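From: Vitalii Skoryk
To: Pernstead owners and tenants list
Date: 17 June 2022
Subject: Re: Renting out a unit when the owner lives abroad

Hello all,

I answer to the message of Melnyk below, and I keep only the part I am answering.

> We bought the two-bedroom on the Pivov side in January and we want to rent
> it out from autumn, when my wife's contract moves us overseas. The square
> footage on our listing was 829 but the appraiser wrote 794. Which number
> do we put in the ad? Also, is it worth to pay a manager, or can we do it
> ourselves by email? Tateck quoted us 10 percent of the rent plus a fee of
> 500 for finding the tenant.

First about the square footage, which is the easier question. I had the same difference with my own unit, on the same side and, I think, with the same floor plan. The bigger number comes from the original plans of the developer, and it is measured to the outside of the walls. The smaller one is measured inside. In our building the storage locker is in neither of them, although some agents like to add it.

I would put 794 in the ad. You can write "794 square feet, interior" so that a person who compares with older listings understands why it is smaller than the neighbors. I had once a tenant who came with a laser measure before signing. He was polite about it, but he measured every room, and I was glad that my number was the lower one.

The second question is longer. I managed my unit by myself from another country for two years and after this I gave it to Tateck, so I can compare a little.

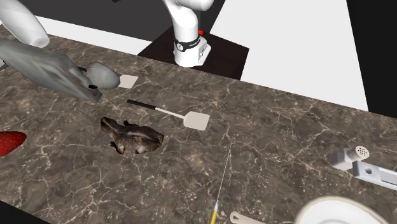

By email you can do more than people think. The lease, the rent, the insurance papers, all this was simple. The problem is the small repairs. When the dishwasher leaked I was asleep, and the tenant wrote to me three times before I saw it. The neighbor below had already a stain on the ceiling. The repair of the dishwasher was cheap and the ceiling was not. If you have a friend in the city who can go there on the same day with a key, you can manage alone. If you do not have such a friend, please consider the manager seriously.

On the price, the 10 percent is the same that I pay. But ask them to write in the contract what is included. In my first contract the inspection was once a year, and the second visit had to be paid separately. I asked for two visits and they agreed without discussion. Ask also about the 500. In my case it is charged only when there is a new tenant, and nothing is charged when the old tenant renews. I do not know if they still offer this to new clients, so please do not tell them that I promised it to you!

Some more points which I learned too late:

The building requires a form for every rented unit, with the names of the tenants and a phone number of somebody local. Without this form they do not give the fob for the parking. Send it before the moving day, as the office is slow in answering.

Tell your insurance company that you will not live there. My policy was for an owner who lives in the unit, and I had to change it to a different one. It cost somewhat more. I do not want to think what they would say about the ceiling if I had kept the old one.

Ask an accountant about the tax before you leave and not after. The rules for an owner who is a nonresident are different, and I cannot advise you here, I only know that my first year was a mess and I paid for it to be corrected.

Take everything personal out of the kitchen cabinets and closets, or write a list of what stays and let the tenant sign it. We left our good pots, without a list, and we had later an unpleasant conversation about them.

If it helps you, I can send my old lease and the list of questions I gave to Tateck. Please write to me directly, as the list does not accept attachments. I am in the building until the end of the month and I can also show you where is the water shutoff for your side. It is behind the panel in the hall closet, and the panel is painted over in most of the units.

One question from me to everybody: does anyone know if the elevator booking for moves is still free on weekday mornings? My tenant asks.

Best regards,
Vitalii Skoryk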